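Speaker notes — "The Sock Goes in the Basket: small laundry for people who hate it"
Orkance Home Skills evening, February 24, 2019

Slide 1. Wait for the biscuits to go round. Then the confession: I own a good many books on tidying and they live in a heap by the bed.

Say what the talk covers. Small washing only. Socks, pants, the odd flannel. Bed linen is a separate talk, and someone braver is giving it.

Slide 2. The clear surface. Ask who has a table at home with nothing on it. Expect laughter, possibly bitter. You need a pale top if your clothes are dark, and one basket set well off to the side.

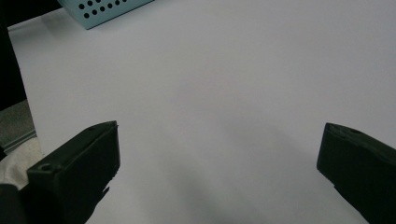 Give them the rule of the bare patch: if there's room for a dinner plate, there's room to fold. Mine took 29 minutes to clear the first time, most of it spent reading old post. By September I had it down to 8.

Slide 3. Baskets. Holes in the sides, please — air gets in, and you can see what you've been ignoring. Lids are a way of lying to yourself. Mention the Plarnirent catalogue, which sells 14 sorts of basket and calls every one of them a "solution". (Pause. If no laugh, move on briskly.)

Slide 4. The black heap. Everyone has one. Dark things bunched up together all look alike, and you won't know whether you've got a sock or something else until you pull it flat.

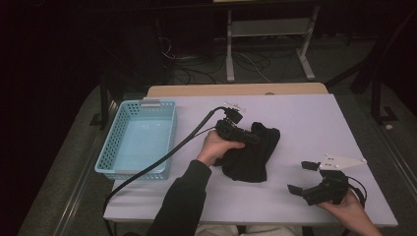

Use both hands: one to hold, one to find an edge. Shaking comes next, then smoothing, then the fold. In half is fine. In thirds if you have visitors.

Do the demo now with the sock from my bag. Check beforehand that it is a clean one. The Mahuika evening was a long evening.

Slide 5. Odd socks. Allow them 10 days in the basket, then they become dusters. Somebody will object to this and will want to tell us about a particular sock. Let them, but keep an eye on the clock.

Questions. Chairs back against the wall afterwards, and the spare handouts go in the box by the door.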